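The handling code we were sent in March runs to 80 pages, and I have yet to meet anyone who follows it past page five. It tells you how to log a session. It says very little about when to stop one.
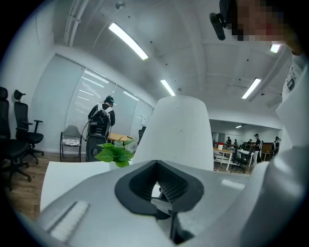 Wumpini Atinga, who helped draft it, told me a shared standard makes everyone's recordings comparable. Maybe. Two crews can fill in the same form and still work differently — I've watched it happen at Stidska. I'd trade the whole binder for one page that people argued over first.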